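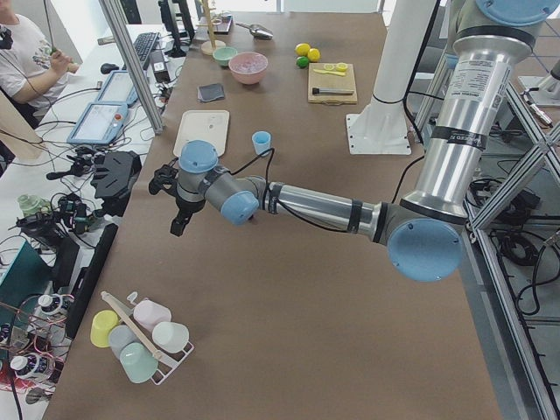 # Default judgment in small claims, never got the papers. Can it be reopened?

Asked by **Yae Hayashi**, 5 May 2023

I got a letter from Wendwood County small claims court saying there is a default judgment against me for $2,059. The plaintiff is Plukico, a furniture rental company I used at my old apartment. I returned everything when I moved out last July and have the pickup receipt.

I never received a summons. The clerk let me look at the file, and the proof of service says the papers were left with "adult female, co-resident" at the old address. I lived there alone, and by then I had been gone for months.

The letter says payment is due and mentions wage garnishment. Do I have to pay first and argue later? Can I ask the same court to look at it again, or is this an appeal? I can't really afford a lawyer for this amount.

---

## Answers

**Renato Quiambao** (accepted)

You don't normally have to pay first. What you want is a motion to set aside (some courts say "vacate") the default judgment. It goes to the same court that entered it. An appeal is a different thing, and in many places you can't appeal a default at all until you have tried this.

Ask the clerk for the form. They can't give legal advice but they can tell you the form name, the fee, and the deadline. The deadline is the part to worry about. In some courts it runs from the date of the judgment and in others from the date you found out, so write down when you opened the letter and keep the envelope.

Attach:

- your new lease, or a utility bill with a start date before the service date
- the mail forwarding confirmation, if you filed one
- a copy of the proof of service with the address marked
- the pickup receipt

The last one goes to whether you have a defense. Many judges want to see that there is something to argue about before they reopen a case. Also ask for a stay of enforcement in the same motion – otherwise the garnishment can go ahead while you wait for a hearing.

Bring copies of everything, including one for the other side. 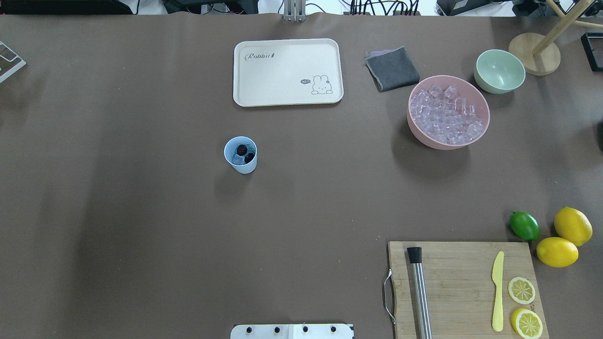

*Cream tray with "Rabbit" lettering and a bunny saying "hi".*

**Reiko Maruyama**

Agree with Renato. I did this in a different state. The filing fee was waived after I filled out a one-page income form, and the hearing took 8 minutes. The judge asked where I was living on the service date, looked at my lease and set a new trial date. You still have to show up for that and win it. The case doesn't go away.

**Tsutomu Hosoda**

Just call Plukico and send them the receipt. Companies drop these all the time.

> **Renato Quiambao:** Calling is fine but file the motion anyway. If they agree to drop it, get it in writing and check that it was filed with the court.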